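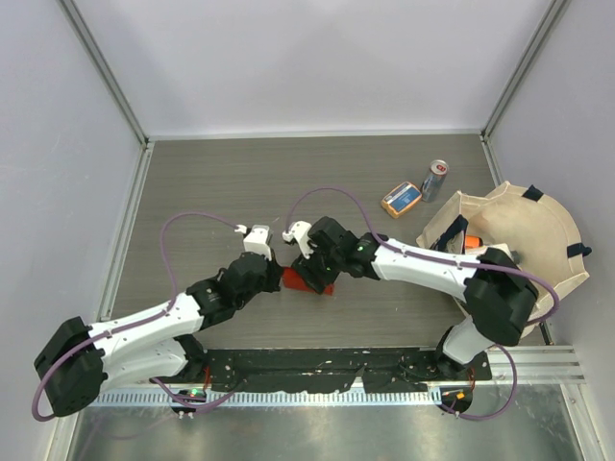 ### 4.2 Open Day at Londari

The Kotian cell ran for visitors all afternoon in November, and we were delighted by the turnout – 230 people!
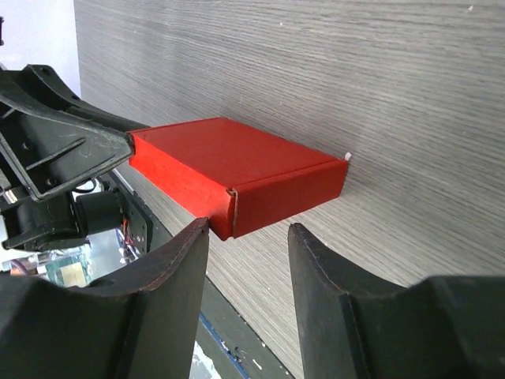 Did visitors drive the arms? Only the 216 who signed up did, one short turn each.

Figure 3 gives the whole table, with the red carton between the two grippers and the tote bag on the right.
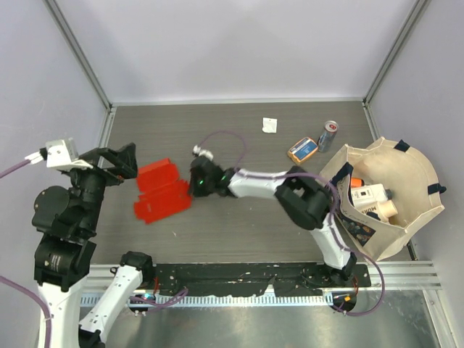

How long was a turn? Each one lasted 300 seconds, timed by the Zokberg console.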